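About Us

Lemport is a small company for home cleaning and apartment care in the town of Salinas. We started with one van and 2 people, and the van is still with us. Today we are a team of cleaners, one plumber and an office where somebody always picks up the phone in working hours.

How it began

The founder of the company, Marius Munteanu, came to this country to work in a hotel laundry. Later he cleaned rooms in the same hotel, and after this he was responsible for a whole floor. He liked the work but he did not like the hurry. In a hotel you have a fixed number of minutes for each room, and the guest sees only if the bed is nice. Marius wanted to clean homes in the way he cleans his own home, with time for the corners, the door handles and the back side of the faucets.

The first customers were neighbors from Jusov Street. They told their families, and then the owners of rental apartments began to call us too. In our first full year we made 1,194 visits. Last year it was 3,346, and for this we want to thank every person who gave us the key to their door.

What we do

Most of our customers order a regular cleaning, every week or every second week. We also clean before and after moving, after painting, and between guests in vacation apartments. Windows we do from April until the end of September, when the weather allows it. We do not clean carpets with machines, but we can give you the name of a good company for this.

Our plumber does small repairs only: a faucet that drips, a slow drain, a toilet seat that moves or a tank that does not stop filling. For bigger work please call a licensed firm.

How we work

You will have the same cleaner each time, except for vacation and illness. Before the first visit we come to see the home and write down together with you what is important. The price is agreed on paper and stays the same for one year. We bring our own cloths and products. If you have a stone floor or an allergy, please tell us and we will choose other products.

New colleagues learn with an experienced person for the first weeks. They begin in the bathroom, where the most mistakes are made, and they move to the kitchen after that. 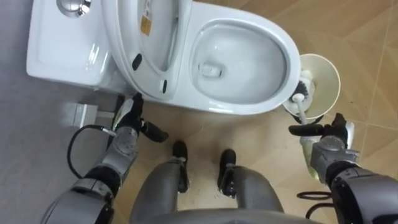 Toilet with seat and lid raised.

Where to find us

Our office is on the ground floor of the Andarar building, next to the bakery. We serve Salinas and the villages near it, roughly 2,000 households in total. For an address farther away please ask us, sometimes we can find a solution.

Page updated 8 August 2021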